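Returning to a walking routine after a long break – how much is reasonable at 60-plus?
Posted in: Wellness and Healthy Aging
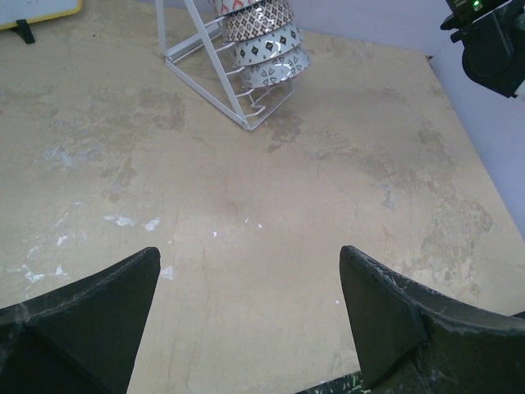
Philomena Acheampong
Member, Jilteo Community Help

I am 64 years of age and retired from a school district office in October. Before that I walked most mornings with a colleague, but the habit lapsed when she moved away, and I have done very little for the better part of two years. I would now like to return to regular walking, with the general aim of staying independent and in reasonable health for as long as I am able.

My physician has reviewed my heart and blood pressure and has placed no restriction on walking. I have mild stiffness in the left knee, worse on stairs than on level ground. I do not use a cane. I sleep adequately, although I wake at 4 a.m. more often than I would wish.

My difficulty is that the guidance I have received is inconsistent. A leaflet from the Wasico wellness center, which I joined last month, recommends a 12-week program that begins with daily walks. My sister, who is older and considerably fitter, holds that daily walking is too much for a beginner and that I should alternate days. A neighbor has advised me to buy a step counter and disregard everything else.

I would be grateful for replies on the following points. Should a person in my position walk every day or every other day at the outset? Is it sensible to set a target in steps, or in minutes? Finally, how does one continue when the first enthusiasm has passed? I have begun programs of this kind before, and I have generally stopped in the third or fourth week.

I should add that my neighborhood is hilly on one side and flat on the other, and that the flat side has a busy road without a sidewalk for part of its length.

Troels Lauritsen
Contributor

Ms. Acheampong, thank you for setting out your circumstances so fully. I coordinated a walking group for older adults at the Varetti Senior Center for 14 years and can offer some observations from that experience. I am not a clinician, and anything your physician has told you should take precedence over what follows.

On frequency, both of the recommendations you have received can be made to work. New members of our group were asked to walk on alternate days for the first three weeks and to do something light on the days between, such as gentle stretching or ordinary errands on foot. Members who reported no lasting soreness were then invited to walk daily. A stiff knee would incline me toward this slower start. Discomfort that eases within an hour or so of finishing is usually tolerable. If the knee swells, or if it is still painful the following morning, please shorten the next walk, and consult your physician should it persist.

On targets, I would recommend minutes. Step targets are popular, and some people enjoy them, but a beginner on a hill may work very hard for a small number of steps and come home discouraged. Ten minutes is a perfectly respectable first walk. You may add two or three minutes each week, provided that you can still hold a conversation while walking. If you find that you can speak only in short phrases, slow down.

With respect to your route, I would not use the section of road without a sidewalk, particularly in the early morning or at dusk. You might walk the flat side as far as the sidewalk extends, turn back, and repeat. It is dull, and I will not pretend otherwise. Several of our members preferred an indoor mall or a school track for this purpose, and many such places open early to walkers.

Your last point is the one on which I have the most to say. Our records covered 141 members over the life of the group, and the fourth week was the most common time to stop. The members who continued had, for the most part, a fixed hour and another person expecting them. You mentioned that your own habit ended when your colleague moved away. I would therefore give less thought to the program and more to finding a companion. The Wasico center may keep a list of members seeking walking partners – it would be worth asking at the front desk. A standing telephone call with your former colleague, each of you walking in your own town, may also serve.

Shoes should be comfortable, with room at the toes and a heel that does not slip. Carry water in warm weather and some form of identification at all times.

Kári Hviid
Member

Your neighbor is correct. Buy a counter. I purchased a Shao pedometer and it has served me well. On my first day I recorded 885 steps, and I was not pleased with that figure, but it gave me something to improve upon. I walk every day, including in rain. I do not believe in rest days.

As to the waking at 4 a.m., I have the same trouble and I simply get up.

Frida Laxdal
Contributor

I agree with Mr. Lauritsen on nearly every point and wish to add only two matters.

The first concerns the hill. Walking downhill is often harder on a stiff knee than walking uphill, and people are frequently surprised by this on the way home. If you wish to include the hilly side at a later stage, choose a route in which the descent is gradual, and take shorter steps as you go down.

The second concerns rest days, on which I must respectfully differ from Mr. Hviid. A daily walk suits many people once they are accustomed to it. A person returning after two years should expect to need some recovery, and a missed day ought not to be treated as a failure of the whole undertaking. My late mother walked into her nineties and skipped a day whenever she felt like it. She kept a small notebook in which she wrote the time she left the house and the time she returned, and on days she did not walk she wrote what she had done instead – usually gardening, occasionally a nap.

Philomena Acheampong
Member

I thank all three of you for your replies. I will begin with ten minutes on alternate days, on the flat side, stopping where the sidewalk ends. I have also telephoned the Wasico center, and I am told that a Mr. Jae-in Ki keeps the partner list and will be at the desk after 2 p.m. tomorrow. I had not known about the downhill difficulty and will keep to level ground for the present.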